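Chapter 4
When the Cell Arrives: Automation and the People Beside It

Monday at Tadau used to begin with hands. The firm refills and repacks art supplies for schools, and every returned set of markers has to be checked, capped and boxed again before it can go back out. Until two winters ago this was done by 15 packers at one long bench. Etelka Pap, who ran the bench, reckoned a good packer could tell a cap's colour without thinking about it, and could talk about something else while doing it.

In November the firm put in a robot cell to take over the capping. The staff called it Romeo. It works with one arm and a two-fingered gripper, picking up loose caps one at a time.

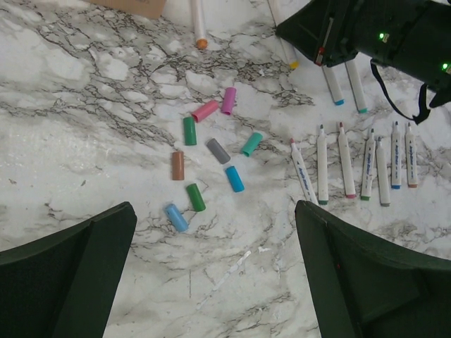 The first thing managers asked about was speed. In its first full week the cell finished 787 markers. The bench had been used to over 1,100 in the same hours. Judged on that figure alone, the change looked like a poor bargain, and Cillian Phelan, the operations manager, was asked several times to defend it.

The packers asked about other matters. Who would be blamed when a cap went on the wrong marker? Would the person standing by the cell be paid as a packer or as an operator? Damian Nowakowski had packed for 7 years and was moved to the cell with two days of training. He found the work lighter on his wrists and harder on his attention. He spent long stretches watching, then had to step in quickly when a cap slipped or rolled. He also missed the talk at the bench.

Small skills came into view once a machine had to learn them. A packer turns a cap the right way round without noticing. For the cell, a cap lying with its open end towards the gripper and one lying the other way are two separate problems, and someone has to set out the work, watch the grip and note each failure. At Tadau those notes became a large part of the job, though no job description mentioned them for months.

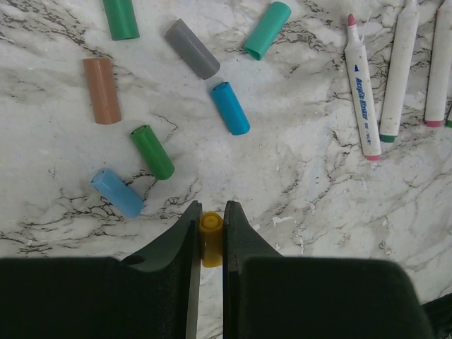

4.1 Tasks, jobs and roles

A task is a single piece of work, such as fitting a cap. A job is a bundle of tasks given to one person. Automation usually takes over tasks, and the job that remains has to be put together again from what is left.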